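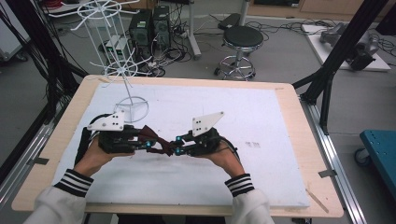

Small Goods and Display
Unit 2 handout: Bows, and the stands they hang on
Hurnville Evening Program, Accessories Bench

Read this before the session. It will be assumed that you have, and the assumption will be wrong in the usual proportion.

Why we spend an evening on bows

A bow is a strip of cloth pretending to be a butterfly. It has no structural duty. It holds nothing shut, keeps nothing warm, and is the first thing a customer touches. If it has a crease across one loop she will find it, and she will then check the rest of the shop for creases. The Gasenlow catalog we use for pricing exercises lists 3,094 items, and a depressing share of them are bows or things with bows on.

Parts of a bow

Loops: the two puffy bits. They should match, or differ so much that it looks like a decision.
Knot or band: the middle. Usually a separate scrap wrapped around and stitched at the back.
Tails: optional. Cut them at a slant or fold a V. A straight cut looks like you ran out of ribbon.
Back: where the glue shows. Customers look at the back.

Handling

Pick a cloth bow up by the band. Picking it up by a loop flattens the loop, and you'll spend the next minute poking a finger into it to bring it back. If you have to pass it from one hand to the other, let the second hand get hold before the first lets go. This sounds too obvious to print. It was added to the handout after last January's group.

Dark colors (reddish brown, navy, bottle green) hide stains and show lint. Pale colors do the reverse. Keep a lint roller at your place and a clean surface under your work. White foam board is good for this: it's light, it's cheap, and a dark bow can't hide on it. Tape it down at the sides or it will travel. It picks up gray smudges quickly and you needn't be upset about them, but don't write on it in soft pencil and then set ivory satin on the writing.

Stands

Bows clip, hook or perch. For the practical we want a tree stand: base ring, center pole, arms going out in tiers. White wire is the classroom standard. It disappears behind the goods, which is more than can be said for the carved driftwood model that Jurkedon keeps trying to sell us.

Load the upper tier first. If you fill the lower one first you will knock half of it off while reaching over.
Work opposite arms in pairs. A tree with everything on one side leans, then it does more than lean.
Leave some arms bare. A full tree looks like a clearance.
Turn the stand, not yourself.
Bands face out, tails hang down. Step back to the door and look before you call it finished.

Exercise for the session

Dress one stand with 11 bows of a single color. Then take off as many as you can bear to and see if it got better. It generally does, and people generally put them back. Make a quick sketch of both versions for your folder.

Reading

Gashi, the chapter on small goods. Skip the introduction, where the author discusses the history of ribbon with great feeling and no dates. The section on spacing is useful, and the diagrams are better than the text.

Written work

3,000 characters on a display of small accessories in any shop you can walk into. Say what hung where and what you would move. Please don't send me a review of the shop's music.

Bring: scissors, thread to match your bows, lint roller, something to sketch on. Glue guns stay in the cupboard until Unit 3.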